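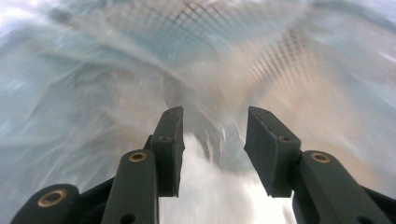
Photo: Olesia Derkach

Liners for mesh wastebaskets - do you bother?
Started by olesia_d, 29 Sep 2005

olesia_d wrote:
Hello all, I have a question that is probably too small for its own thread, but you were so kind about my curtain rods that I'm going to ask anyway. I've finally bought a proper wastebasket for the sewing corner, a black wire mesh one from Brallness, and I love the look of it. What I can't settle is the liner. The clear bags I have on hand are far too big, so there's a great crumpled skirt of plastic over the rim and you can barely see the nice mesh anymore. Without one, though, every thread end and bit of lint pokes through the sides and lands on the carpet. What do you all do?

mapleporch wrote:
No liner, ever! I've had a mesh basket by my desk since January and I only put paper in it. Anything damp or crumbly goes to the kitchen. Plastic defeats the purpose of a pretty basket, if you ask me.

Carol Whitlock wrote:
I'm going to disagree with mapleporch, with love. Paper only sounds fine until you have grandchildren with apple cores. I buy the small Jondard bags, 70 to a roll, and tuck the extra down between the bag and the mesh, then fold the top over by an inch or so. You do see it through the sides, I won't pretend otherwise, but from across the room it just looks a bit cloudy.

olesia_d wrote:
Thank you both!

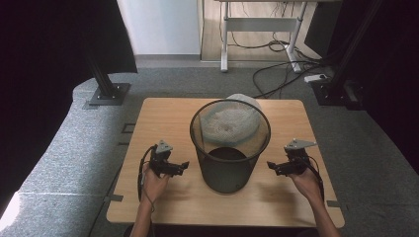
I do like how it narrows toward the bottom, and the base is solid, so pins at least shouldn't drop straight through. It's the sides that worry me. Carol, are the Jondard bags clear or white? And would the rim hold a folded edge, do you think, or would it slide off after a day? Mine is rolled and solid.

Carol Whitlock wrote:
Clear. A smooth rim is fine if you knot a corner of the bag so it pulls snug. I had a Sturau basket for years with the same sort of rim and that worked nicely.

tillie62 wrote:
Has anyone tried cloth? I sewed a drawstring bag for mine out of an old pillowcase and it goes in with the towels on wash day - no plastic at all, and it keeps the lint in.

mapleporch wrote:
Now that I could live with. Though I still say if you have to line it, you bought the wrong basket :)

olesia_d wrote:
Oh, tillie, I like that very much, and I have more than enough scraps. What size did you cut?

tillie62 wrote:
Measure around your rim and add an inch for the seam. Mine came to 32 inches, and I left it a little long so it turns over the top.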